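Saludo Community Garden
Minutes of the spring meeting, Monday, March 12, 2018

I took the notes again, so please forgive the spelling of anything Latin. We got going a little late as people were still fussing with the coffee urn (it leaks, we know, bring a towel).

Minutes from last time

Read and approved with one fix. I had written that the pear trees were coming out. The pear trees are staying! It's the old grape arbor that's coming out, and I'm sorry to everybody who called me upset about the pears.

Money

We have $3,741 in the account. The water bill for the back half of last year was $427, higher than we'd like, and most of us think the drip line along the east fence has a split in it somewhere. Divina Rivera offered to walk the line with the water on and flag the wet spots. Plot fees stay at $80 for a full plot. I know a few of you wanted to see half plots go up a bit, but the vote was no, and we can look at it again next winter.

Seed order

We're going with Cuvida for the vegetable seed this year. Their beans did great for me last summer and terribly for the plots by the road, so who knows. Flower seed will come from Sirneo, same as before. If you want something special, write it on the sheet in the shed before the order goes in. Please write the variety and your plot number. "Tomatoes, red" doesn't give me much to work with.

We talked a long while about potatoes. Some people want to buy seed potatoes together in one big sack and split it, and others (me included) would sooner pick our own. We left it that anyone who wants in on the sack can sign up, and everyone else is on their own. Plots 5 and up the hill are asked to skip potatoes this season on account of the scab they had.

Compost

This was the big one. The three-bin setup is too full, and the middle bin is mostly corn stalks that went in whole. Cellodau has quoted us on a closed tumbler, and I passed the flyer around. I like it a lot. It turns easily, it has a lid, and the raccoons would have to find another hobby. The worry is the size, as it holds a good deal less than one of our bins. I argued that we'd go through a batch quicker, and then the talk went every which way for a bit.

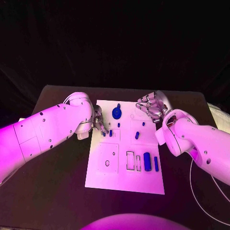
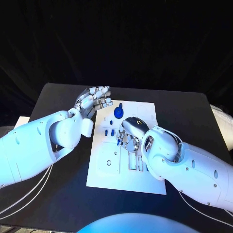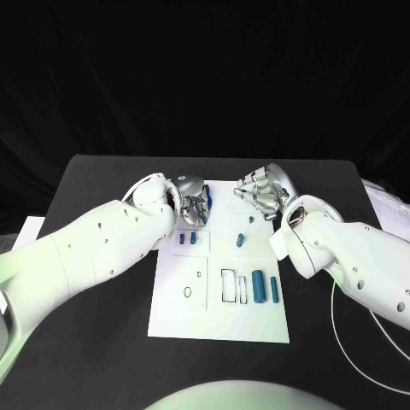 Divina Rivera said she would vote for the tumbler only if we kept two of the old bins going alongside it, as all the fall leaves have to go someplace and she doesn't want to see them bagged for the curb. She also asked that whoever brings stalks chop them first, and said she'd leave her own loppers in the shed if people promised to hang them back up.

That got a lot of nods, and I changed my mind partway through, so the motion ended up being hers more or less word for word. One tumbler, two bins kept, the worst bin taken apart for lumber. Passed. I'll call Cellodau and ask if the price on the flyer still holds.

Path and gate

The bottom hinge on the gate is about gone. Until it's fixed, lift the gate as you pull it, and please don't let the kids swing on it. The wood chip pile is free for paths. It is not for beds, and we had a bit of back and forth over that, but the rule stands as posted.

Tool shed

We're short two hand forks and the good rake. Check your cars. The shed combination is changing and I'll hand out the new one in person, so don't ask me to put it in an email.

June potluck

We'd like to hold it in June again, on the grass by the pear trees (still there!). I'm keeping the list of dishes, and I already have more pasta salad than I can use, so think pie or something for the grill. If it rains we'll crowd in under the shed roof like we did last year.

Other business

Somebody asked about bees. We ran out of time and I've put it first on the list for next meeting. The sign-up sheet for the weekend watering turns is on the shed door, with a pencil on a string.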